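Trinidad Márquez · diciembre
Lectura: 2 min
47 compartidos

Hilo sobre cómo hemos reordenado el archivo de partituras de la banda de Estrella. Lo escribo porque varias bandas me han preguntado y me canso de contarlo por mensaje privado.

El punto de partida eran 764 obras en 20 cajas, ordenadas por el año en que alguien las compró. Si no sabías el año, abrías cajas hasta dar con la obra. Para un pasodoble se podía perder media tarde.

Lo primero fue dejar de ordenar por género. Lo intentamos y discutimos demasiado. ¿Una marcha de concierto va con las marchas o con el concierto? Kenneth y yo todavía no estamos de acuerdo.

Ahora cada obra lleva un número correlativo y se guarda por número. El título, el autor, el arreglista y el género están en una hoja de cálculo. La caja no tiene que explicar nada.

Las particellas van dentro de una carpeta por obra, en el orden del guion del director. Si falta el segundo fagot, se apunta a lápiz en la solapa. A lápiz, porque a veces aparece.

Las grapas, fuera. Las de las obras más viejas estaban oxidadas y habían manchado el papel. Clips de plástico o nada.

El color solo lo usamos para el estado: verde si la obra está completa, amarillo si le falta alguna parte, rojo si no se puede prestar. Va en una pegatina en el lomo, siempre a la misma altura.

Al principio teníamos dos amarillos, uno para «falta una parte» y otro más claro para «falta el guion». Duró hasta el primer préstamo. Rhea sacó una carpeta pensando que tenía guion y no lo tenía.
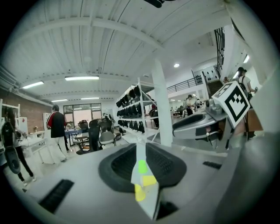
Con las pegatinas, el número de colores importa menos que la distancia entre ellos. En el armario, con poca luz y con prisa antes del ensayo, nadie se para a comparar tonos. El verde vivo de cerca de la punta se distingue enseguida; las dos marcas amarillas de más abajo, una un poco más pálida que la otra, obligan a mirar dos veces. Por eso nos quedamos con un solo amarillo y lo demás se escribe en la solapa.

Otra cosa: comprad todas las pegatinas de una vez y de la misma marca. Nosotros repusimos a mitad y el rojo nuevo tira a naranja. Habrá que cambiarlas.

Los préstamos los apunta Genalyn en una libreta, además de en la hoja de cálculo. La libreta gana si no coinciden, porque se rellena con la carpeta delante.

La banda de Dustham nos ha pedido la plantilla de la hoja. Se la paso a quien la quiera, está sin adornos y tiene una columna para observaciones que casi siempre queda vacía.

Pendiente: los métodos de la escuela, que siguen sin catalogar. Cuando me ponga con ellos sigo este hilo.

20 comentarios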